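Sorting the sweets

I bought too many sweets for the street party in June and they have been sitting in a carrier bag ever since. On Tuesday I finally tipped some out.

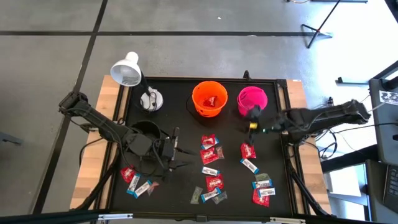 My plan is two buckets, one orange and one pink. Wrapped sweets go in the orange, snack bars in the pink — the bars get squashed otherwise. Osaze wanted to sort by colour, but then you end up with a bucket of mostly red.

The rest of the bag weighs 300 grams, so there's another round to do. Anything past its date goes in the bin. The buckets will live on the shelf by the back door.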